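# Grirkcombe Community Cooking Program: Progress Report

20 Jul 2018

Dear friends at the Garel Fund,

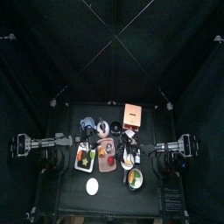 It has been a busy half year, and I have been looking forward to sitting down and telling you about it properly. When your grant came through in January we had a church basement with a leaky faucet, a drawer full of mismatched spoons, and a plan that looked a good deal tidier on paper than it does now. I'm glad to say most of the plan has held up, and the parts that haven't have taught us a thing or two.

**Classes**

We promised you a beginner course in home cooking for families on the east side of Grirkcombe, and we have now run it twice from start to finish. Each course lasts 8 weeks. The first one filled slowly, and I'll admit I lost a little sleep over it, but by the time we opened the second we had a waiting list -- mostly sisters and neighbors of people who had come to the first! We cover the basics: beans, rice, soups, a roast chicken and what to do with it the next day, and one evening on bread that always runs late and that everyone seems to like best.

We had meant to cap the group at 20 and we have stuck to that, even when it was hard to say no. The stove only has so many burners, and people learn far more when they have their hands on the food than when they are peering over a shoulder. Anyone we turned away was offered first pick of a seat in the fall.

**The Skumley site**

This is the part of the report I would have liked to be rosier. We told you we would be teaching in Skumley by spring, and we are not. The hall there needed new wiring before it could run two ovens at once, and the inspection was put off and then put off again. The wiring is finished now and the inspector has signed off, but the sink still has to be moved, and the plumber can't fit us in until the end of August. I expect the first Skumley class to begin in the fall. In the meantime we have been taking a cold-food evening over there once a month (salads, sandwiches, overnight oats), and it has been a nice way to get to know people before we ask them to sign up for something longer.

**Groceries and supplies**

Cárdenas Market has been very good to us. They sell us produce at cost and often slip in an extra crate of onions or peppers, and I think we have eaten more pepper soup this year than is strictly wise. Every family that finishes the course goes home with a starter box holding a pot, a good knife, a cutting board and a bag of dry goods. The pots cost more than we had budgeted, so we moved $200 from printing to cover the difference. The recipe booklet is now a stapled packet done on the church copier, and it does the job perfectly well. Please let me know if you need that change written up on your own form.

We have also spent around $1,000 less on room rental than expected, entirely on account of the Skumley delay. I would like your permission to carry that money into the fall, when we will need it for the same purpose.

**What people have told us**

We ask everyone to fill out a short card on the last evening. The comments are kind, sometimes too kind to be of much use, but two requests came up again and again. People want help cooking for a relative with diabetes, and they want a class that starts later, after the second shift lets out. We are working on the first with the county clinic. The second depends on whether the church will let us keep the building open past nine, and I have a meeting about that next month.

**Coming up**

- Third Grirkcombe course, beginning in September
- First full course in Skumley, once the sink is in
- A canning afternoon while tomatoes are cheap
- A Spanish version of the recipe packet, about half done

The receipts and the budget sheet are coming to you in a separate envelope. If anything in them looks odd, please call me. I am in the office most mornings, and you would be welcome to stop by for supper on any class night.

With warm thanks,

Program Coordinator
Grirkcombe Community Cooking Program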